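# Milagros Cifuentes wants you to lose a city and enjoy it

I got to play three hours of Drullideck on a Wednesday afternoon, and I would have happily stayed for three more. It's a turn-based strategy game about a river valley full of small, stubborn towns, and it comes from Hereo, a studio with 12 people on the payroll and a taste for very long campaigns. Milagros Cifuentes, the lead designer, sat next to me for most of it. She kept her hands in her lap while I marched my best troops into a swamp.

"I love watching people do that," she told me afterward. "You had a bridge two tiles to the north!"

I did have a bridge. I hadn't scouted it. Drullideck hides a lot of its map behind weather, and in the early turns you're making guesses about where the good ground is. Fog rolls up the valley from the south, and whatever it covers goes back to being a rumor. Your map shows what was there the last time someone looked, drawn in a thin brown ink, and it may be badly out of date.

Cifuentes says the weather was the first thing the team built, before there was any combat at all. "We had a valley, and fog, and one little man with a mule. You moved the mule around and tried to sell salt. That was the whole game for months, and people in the office would stay late to play it. So we knew the walking around was good. Then we had to be careful not to ruin it with swords."

The mule is still in there. Trade caravans are how you learn what the other towns are up to, and they can be bribed, delayed or robbed. In my campaign I played Kitthorpe, a mill town with decent walls and terrible soldiers, and I spent the first dozen turns paying a caravan driver who was also being paid by Segura, the rich port at the river mouth. I only found out when Segura's spearmen turned up at my western gate the morning after I'd emptied it.

"Everybody falls for the driver," Cifuentes said, clearly delighted. "He's cheap, he's friendly, he has the nicest portrait. Ainhoa drew him and she made him look like somebody's favorite uncle."

Ainhoa Lorente is the art director, and she joined us halfway through with a mug of coffee and a stack of printed maps. The look of the game is hers: flat colors, heavy outlines, and buildings that lean a little. She painted each of the valley's 37 towns separately, and you can tell. Kitthorpe has laundry strung between the mill wheels. Segura has yellow awnings, and when the port is blockaded the awnings come down one by one.

"I didn't want an icon that says 'economy minus five,'" Lorente said. "I wanted you to zoom in and feel bad. If there's no bread in a town, the bakery chimney stops smoking. You'll notice it before you notice the number."
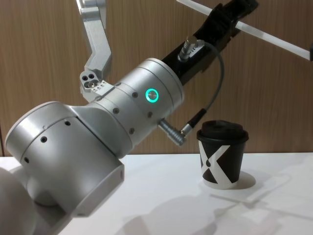
I asked them both about the battles, which is where a lot of strategy fans will head first. They're short. Most of mine were over in four or five rounds, and both sides give their orders at the same time, so you're always trying to read the other player. Units don't have health bars. They have nerve, and once it goes they run, usually toward home and usually through somebody else's line. It makes for some fantastic disasters. My one real victory came when Segura's cavalry panicked in a narrow street and flattened their own archers.

"We had health bars for a long time," Cifuentes said. "They worked fine. But in testing, players fought to the last man every single time, and then they were bored, with nobody left to do anything with. With nerve, your army is scattered all over the countryside and you have to go and collect it. There's a story in that. Some of them come back with a grudge. Some of them have gotten married."

She's serious about the marriages. Captains have lives between battles, and there are 116 of them in the valley at the start of a campaign, each with relatives and debts. You can hire them and lose them, and you can meet them again years later on the other side of a siege. My captain, a gloomy man named after a type of cheese, deserted me on turn nine and was running a tavern by turn twenty. I could have gone to get him. He looked happy, so I left him there.

All of this leads up to the idea that Cifuentes is most excited about, and the one I wasn't sure I'd like. You can lose your starting city and carry on. When Kitthorpe fell (and it fell hard, the gate, the mills, everything) I fully expected the menu screen. What I got was a line of refugees on the north road, a handful of carts, and a new set of orders. I could camp, beg for shelter, or hire my people out as soldiers for someone else.

"That's my favorite screen in the game," she said. "People restart strategy games the second something goes wrong. I do it too, I'm awful, I've restarted over one lost farm. So we asked what would make me keep playing. The answer was that the road has to be as much fun as the throne."

For what it's worth, it worked on me. The last hour of my session was the best one by far. I had no walls and hardly any food, and I was bluffing my way from town to town with a mayor's seal for a mayor's office that no longer existed.

There are rough spots. The trade screen needs a sort button very badly, and the computer-run towns were slow to take their turns late in the day. Lorente groaned when I mentioned the trade screen, so I gather I'm not the first. Cifuentes said the long turns are being worked on right now, and that the current build is carrying a lot of leftover test code.

Multiplayer is in too, for up to four players, and a full campaign together should take 15 hours or so spread over as many evenings as you like. The team plays its own game every week at lunch. Lorente is currently winning.

"She draws the maps," said Cifuentes. "She knows where all the bridges are."

Hereo plans to open a public test in January, on PC only to begin with. I'll be playing as Kitthorpe again, and this time I'm scouting north first.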